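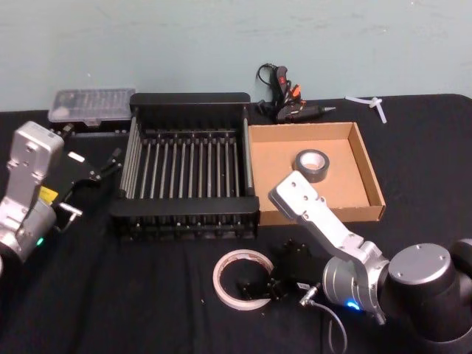 2 min read

Washing Up at Gratley House: Our Spring Project Report

When our group first sat down to pick a topic, we had a long list of very grand ideas (one of us wanted to do the entire river!), and then somebody got up to rinse a mug and stood there with the faucet running while we argued. So that became the project. We wanted to find out how much water goes down the kitchen sinks at Gratley House, and whether a few small changes would bring the number down.

Gratley has one shared kitchen on each floor, and we chose the second floor and the third, mostly for the selfish reason that we live there. In all, 17 residents agreed to take part. Everyone kept a paper log by the sink and wrote down when they washed up and whether they used a filled basin or a running faucet. We also borrowed two clip-on flow meters from the Hájek Building lab, and we are very grateful for them, even though one fell into the soup in the first week and had to be dried out on a radiator.

By the end of March we had 77 log entries we felt we could trust. A few others had to be left out, including a lovely drawing of a fish.

The thing that surprised us most was how much depended on the time of day. People washing up after breakfast were quick and nearly always used running water. After dinner, when friends cooked together, somebody would usually fill the basin and everyone's plates went through it. On the third floor, evening basin washing used 40 percent less water per person than morning rinsing, and the second floor looked much the same.

We did try putting up a sign. It was a cheerful sign and we worked hard on it, but the logs barely moved. Leaving a basin already sitting in the sink did far more, and it took us no effort at all.

If we did this again we would include the first floor, where the faucet is older and drips, and we would start the logs before midterms. We would also like to compare our readings with the building's main meter, which the housing office has kindly said we may look at in August.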